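Visit Report: Bimanual Sorting Group, Banorar Laboratory, Cestville

Prepared by Trinidad Salinas for the members of the Nirora Automation Network

Purpose of the visit

In December a delegation from the Network visited the Banorar Laboratory in Cestville at the invitation of Samira Hijazi, who directs its work on robot learning. The delegation consisted of Nizar Twal, Dima Chamoun and the undersigned. Members had asked for a first-hand account of the group's method for teaching two-arm sorting from demonstrations, known within the laboratory as Ivanov. The program ran from 9:30 a.m. until the middle of the afternoon, with the morning given to the method and the remaining time to the work station.

The research question

Most sorting systems known to our members are programmed item by item. The group at Banorar trains a single control policy from recorded demonstrations in which a human operator guides both arms through the task. The policy receives camera images and joint positions and returns the next short stretch of motion for each arm.

The difficulty, as Dr. Hijazi explained, lies in the choice of arm. When two grippers can both reach a container, operators do not always agree on which one should move first. A policy trained on mixed habits tends to hesitate, or sends both arms toward the same item. The Ivanov method adds a label to each segment of a demonstration stating which arm is leading. The policy learns to predict that label before it predicts any motion.

The current training set holds 499 demonstrations, recorded by two operators. Jihad Srour, who is responsible for data quality, reviews every recording before it is admitted. Demonstrations with a dropped item are kept in a separate set and used to study recovery.

The work station

The station consists of a white table set against a wood-grain wall. Items are sorted among a blue tray, a red tray and a deeper white bin. Starting arrangements are varied on purpose, so that the policy cannot rely on a fixed number of items in any one container. Mr. Srour noted that the upright black items are among the more demanding, as they stand close together and a gripper may push one over while closing on its neighbor.

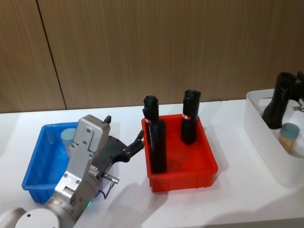
Discussion of the two-arm method

Ms. Chamoun asked how the leading arm is decided when the item stands midway between the two grippers. Mr. Srour replied that the label is assigned by the operator during the demonstration, by means of a foot pedal, and is not corrected afterward. The group tried assigning it later from the video and found that reviewers disagreed too often.
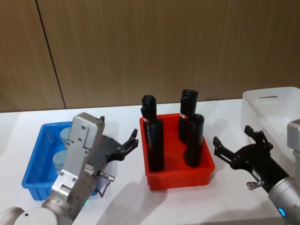

Both grippers open on either side of the red tray, with three black items standing inside it.

The group compared Ivanov with the same policy trained without the leading-arm label. Across 26 test arrangements, the labeled version completed all but two. The unlabeled version was stopped more often by the safety limit on the distance between the grippers. Dr. Hijazi asked that the comparison be treated as preliminary – the arrangements were drawn up by the same people who recorded the demonstrations, and an outside set is still being prepared.

Mr. Twal raised the matter of crowding. With more items in one container, the fingers have less room to enter, and the camera at the head of the station may lose sight of an item behind another. The group acknowledged this and intends to report results by the number of items present. It also plans to test whether additional cameras at the wrists would help.
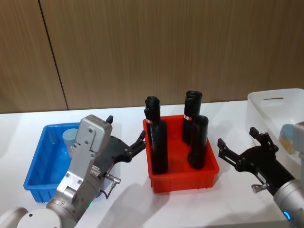
Four black tubes in the red container, with the brush in the white bin at right.

Observations of the delegation

The delegation found the method clearly explained and the records in good order. The labeling step adds little to the time an operator spends on a demonstration, and members with two-arm equipment may wish to consider it. The delegation would have liked to see results with operators who had no part in designing the task. Mr. Twal also recommends that cycle times be included in any later report, as the figures shown dealt only with completion.

Follow-up

Dr. Hijazi has agreed to share the labeling guide with the Network once the outside test set is ready. Members who wish to send arrangements for inclusion in that set should write to Ms. Chamoun, giving the approximate dimensions of each item and the type of container used.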